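4. Recording a collision claim in Flomik

Use this section when a client has been hurt in a road collision and you are opening the file for the first time. You will need the intake form, the police report number if there is one, and the client's insurance details. Allow one sitting for steps 1 to 6, as Flomik does not keep half-finished intake screens.

1. From the main menu choose New matter, then Road collision.
2. Enter the client's full name as it appears on their driving licence. Put any other name they use in the Known as box.
3. Enter the place and time of the collision. If the client only remembers the time loosely, tick Approximate and leave the minutes blank.
4. Under Parties, add each driver separately. Passengers go under Witnesses unless they are also claiming.
5. Under Cover, choose the type of insurance the client holds. You can add up to 3 policies.
6. Press Save and open. Flomik gives the matter a number and creates an empty evidence folder.

Note: Matter numbers are never reused. If you open a file by mistake, close it with reason code 893 and start again.
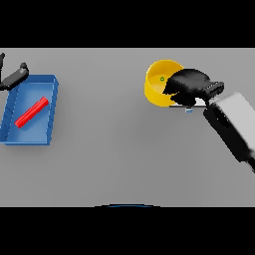
Evidence is sorted into trays, and each tray has its own colour on the matter page. Medical records, repair estimates and correspondence are set up when Flomik is installed, and your office can rename them. Urgent items carry a red marker until a fee earner has opened them. A single red bar lying in a blue tray, as shown, is the pattern to look for at the start of the day: one urgent item, in the tray your office has set to blue. The marker clears on opening, so do not open an urgent item unless you intend to deal with it.

4.1 Adding medical records

1. Open the matter and choose Medical records.
2. Press Add, then select the scanned file. Scans must be in PDF format.
3. Enter the date of treatment, not the date the records arrived.
4. If the records come from more than one clinic, split them before adding. Flomik treats each file as one provider.
5. Set the Treatment status to Ongoing or Discharged.

Caution: Do not add records until the signed release is on file. Flomik will accept them, but the matter will be flagged at the next audit and the supervisor will have to clear the flag by hand.

4.2 Clearing a tray

Clear a tray when every item in it has been reviewed and sent to the other insurer. Only the matter owner and the supervisor can do this.

1. Select the tray and press Review all.
2. Check that the count at the foot of the list matches your bundle index.
3. Press Clear. Items move to the archive and stay searchable.
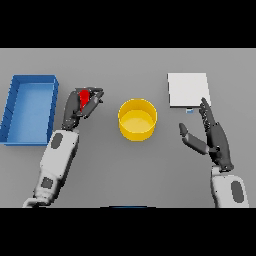
Figure 4-2. Blue tray, no items showing.

If the tray still shows an item after clearing, sign out and back in. If it remains, check whether a second user has the item open. Error 1216 means the archive is full; contact your administrator before adding anything further to the matter.

Cleared items can be restored from Archive, Restore to tray. The original dates are kept.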